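The Norðdahl Trial

The offer came on a sheet of paper folded into the December bill. Ten weeks of the Norðdahl laundry folding service at the trial rate, cancel whenever you like, call Hirkano to set it up. Viktória Hegyi read it twice at the counter and put it under the phone.

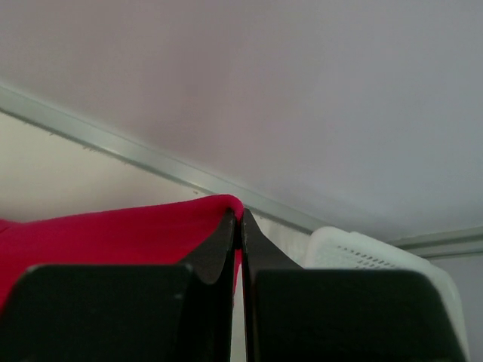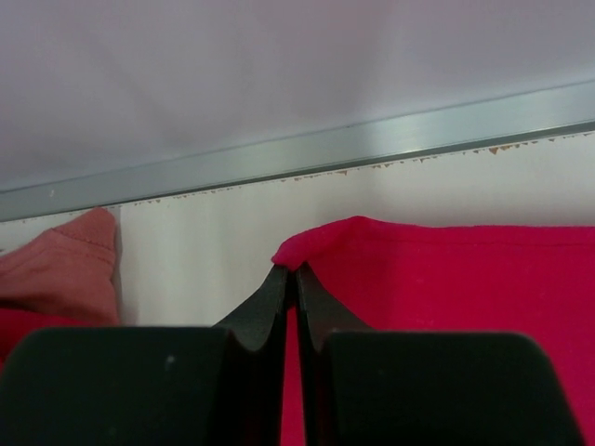
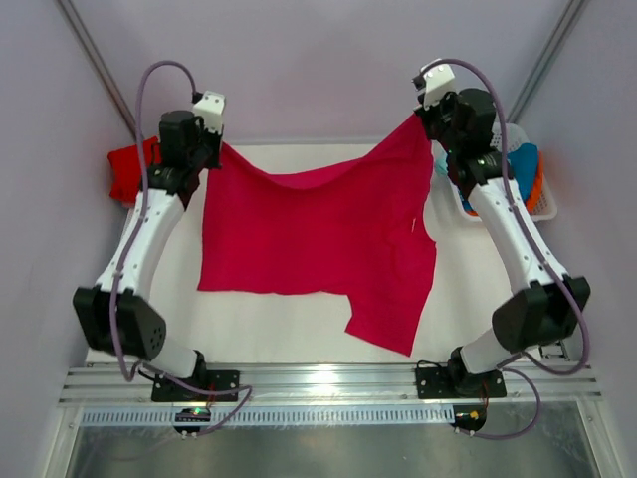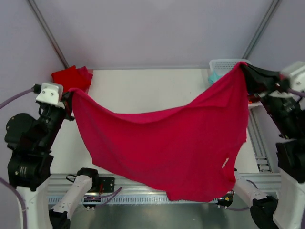 Gearóid Dolan

She ran a wash-and-fold on Altenine Street with 64 regular accounts and one employee, who had given notice. The employee's name was Bromeo. He had folded shirts for her since before she bought the new dryers and he was going to live near his sister.

"Get the machine," he said when he found the paper. "I would."

"You'd be out of a job."

"I'm out of it anyway. I'm leaving."

The man from Hirkano came with two cases and a toolbox. He had it bolted together by lunch. He asked for something to test it on and Viktória gave him a red T-shirt from the lost pile. The arms took hold of it by two corners and lifted it up and held it there. It hung between them the way a shirt hangs between two people who can't agree whose it is.

"Now what?" said Bromeo.

"Now it's thinking," said the man.

They waited. A customer came in for her sheets, paid and stayed to watch. Then the arms came down, laid the shirt flat, brought the sleeves in and turned the bottom up to the collar. It took 113 seconds. Bromeo could do one in 3, and he did one, right there on the counter, without looking at it.

"It'll get faster," the man said. "They send updates."

"What if they stop sending them?"

The man said that would be a question for the office. He left her a folder with the monthly price in it, and a number to call. The price after the trial was a little less than she paid Bromeo. It did not include towels. Towels were a separate plan.

She kept it running that first week with the sound of the radio over it. It was better than she had expected at T-shirts and worse at anything with buttons. Socks it picked up one at a time and put down again. But it worked through the evening while she did the books, and when she looked up there would be a stack, and the edges of the stack were straight. She wrote this down in the folder under Comments. She also wrote that it had dropped a pillowcase and gone on folding the air where the pillowcase had been.

Bromeo's last day was quiet. He cleaned out his shelf and found a tape measure and some mints. Before he went he stood by the machine with his coat on. It had a shirt up by the shoulders.

"It's got it by the wrong place," he said. "You want it lower, where the seam is. Otherwise it pulls the neck."

"Tell the office."

"Have you got the number?"

She gave him the folder. He sat down at the counter in his coat and dialed, and she could hear the music they played while you waited. He was on for most of an hour. Twice he got up with the phone against his ear and looked closely at the shirt and sat back down. "No, the side seam," he said. "The side. Have you ever folded one?"

When he hung up he wrote something on the back of the folder and pushed it over to her. It was a name and an extension.

"They want me to call back," he said. "They asked what I charge."

Viktória looked at the number. Behind her the arms let the shirt down onto the table and started on the sleeves.

"What did you tell them?"

"I said towels were separate."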